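Trummer Wire Basket, Shallow

A basket for the middle of the table, for people who own vegetables and would like credit for it. It's a loose, open bowl in dark woven wire, and it hides nothing, so the onion you forgot in February will be on view with everything else.

Sits flat on most tables. Ours has been on the showroom one at Pomton long enough to get its own placemat, and customers keep asking to buy the placemat. See Prollamard round mats, sold in sets of 4 or 6. 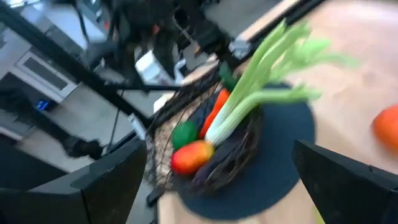
Trummer basket with play celery and carrot, on a round navy mat.

Play produce is sold separately, under Clestis Play Food. The celery is our best seller, which says something about celery – it finally has a version that doesn't go limp in the drawer.

Care: wipe with a dry cloth. No dishwasher. Grapes will find the gaps in the mesh, so put those in a bowl.

Orders over 6 baskets go through Yesenia Hinojosa in the trade office, who will ask what you want them all for. Shops taking 1000 or more get their own price list and fewer questions.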